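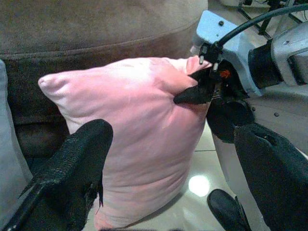
Arūnas Vanags read our draft and asked why anybody would pay for a tidying kit when picking up a cushion takes one second. Fair question! My answer is that we weren't testing speed. We wanted to know if the Dotoder soft-goods kit does what its booklet promises, which is handling squishy household stuff with two arms and no special programming.

I'm on the Greenwood team and I got the living room chapter (lucky me). The kit rents for 40 dollars a day through Flevico, and setup took us 47 minutes, mostly because I kept reading the wrong page of the booklet.
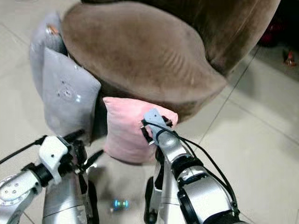

Cushions are harder than boxes, by the way. They squash, they fold, and the place you grabbed isn't the same shape a moment later. The booklet has six pages on grip settings and I'd call four of them useful. The "plush" setting was my favorite, and I ended up leaving it on all afternoon.
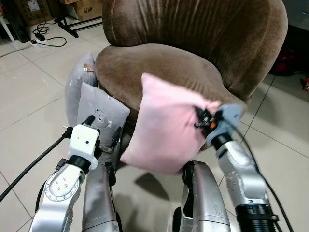
Support was great, too. I emailed in September with a dumb question about grip force and got a real reply the same evening. The control app is another story, it looks like it came out in 1999 and the save button is tiny. I'd still give the kit a solid B+, and our Histomthorpe partners want to try it on towels next.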